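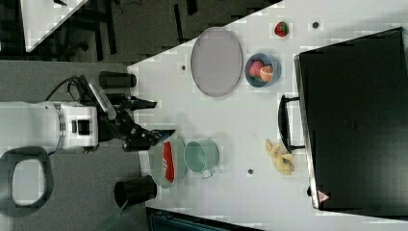

3.2 Erfassung der Nahrungsaufnahme

Die Erhebung fand im September in zwei Pflegeeinrichtungen statt, dem Haus Bekmont und dem Haus Istano. Eingeschlossen wurden 161 Bewohnerinnen und Bewohner, die ihre Hauptmahlzeiten im Speiseraum oder im eigenen Zimmer einnahmen. Ausgeschlossen waren Personen mit ausschließlicher Sondenernährung sowie Personen, die während des Beobachtungszeitraums von 14 Tagen in ein Krankenhaus verlegt wurden. Eine ärztlich angeordnete Kostform war kein Ausschlussgrund, wurde aber im Erhebungsbogen vermerkt.

Dokumentiert wurde jeweils das Mittagessen. Die Pflegekräfte schätzten den verzehrten Anteil in Vierteln der ausgegebenen Portion, getrennt nach Hauptspeise, Beilage und Nachspeise. Suppen wurden gesondert geführt, weil sie in beiden Häusern in unterschiedlich großen Gefäßen ausgegeben werden und ein Vergleich der Viertelwerte sonst nicht möglich gewesen wäre. Die Eintragung sollte unmittelbar nach dem Abräumen erfolgen. Nachträgliche Einträge aus der Spätschicht wurden gekennzeichnet und in der Hauptanalyse nicht verwendet.

Abbildung 1. Weiße Schale, schwarzer Greifer und hellgraue Tischplatte.

Nach Prüfung auf Vollständigkeit lagen 2451 Mahlzeitenbögen aus der zweiwöchigen Erhebung vor. Nicht für jede Person waren alle Tage besetzt — Besuche bei Angehörigen und auswärtige Arzttermine führten zu Lücken, die nicht imputiert wurden. Fehlte nur die Angabe zur Nachspeise, blieb der Bogen im Datensatz.

Das Körpergewicht wurde zu Beginn und am Ende des Zeitraums morgens vor dem Frühstück gemessen. Im Haus Istano kam dafür bei immobilen Personen eine Sitzwaage zum Einsatz, im Haus Bekmont eine Liegewaage. Da die Geräte nicht gegeneinander abgeglichen waren, werden Gewichtsverläufe nur innerhalb der Häuser berichtet.

Als geringe Nahrungsaufnahme galt ein Verzehr von höchstens der Hälfte der Hauptspeise. Für den Zusammenhang mit dem Unterstützungsbedarf beim Essen wurden gemischte logistische Modelle mit zufälligem Achsenabschnitt je Person berechnet. Alter, Kostform und Einrichtung gingen als feste Effekte ein. Die Ergebnisse der Modelle sind in Abschnitt 4.1 dargestellt, die Angaben zu den Zwischenmahlzeiten in Abschnitt 4.3.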